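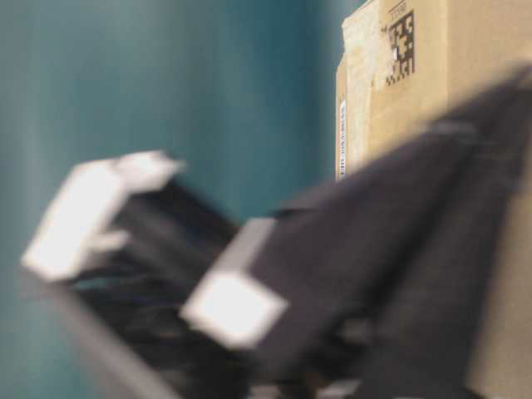 Begoña Benítez wrote to me that she always throws away her used boxes, as the old labels confuse the courier and her parcel to Otilholm came back to her twice. I understand this very well, but a good box can travel again if you clean it first. In my packing room I do it this way.

What you need: a hair dryer, a plastic scraper, a thick black marker, wide paper tape and one new label.

Step 1. Look at all the sides of the box, also the bottom. Every old barcode and every square code must go. The sorting machine can read a small one from the side, even when your new label is on the top.

Step 2. Warm the label with the hair dryer, on medium, and keep it moving. Then lift one corner and pull slowly, flat along the cardboard. If you pull up, the brown layer comes off too.

Step 3. Some labels tear and leave white paper behind. This is no problem – leave it, if there is no print on it.

Step 4. A code printed directly on the cardboard cannot be peeled. Cover it with paper tape, two layers, or glue plain paper over it. With the marker alone I had bad results, the black squares still show a little.

Step 5. Press the corners with your thumb. A soft corner means the box is only for storage now.

Step 6. Put the new label on the largest side, at least 5 cm from the edge and not over a seam.

I keep the flat boxes standing behind the door, sorted by size. For heavy books I still buy new ones.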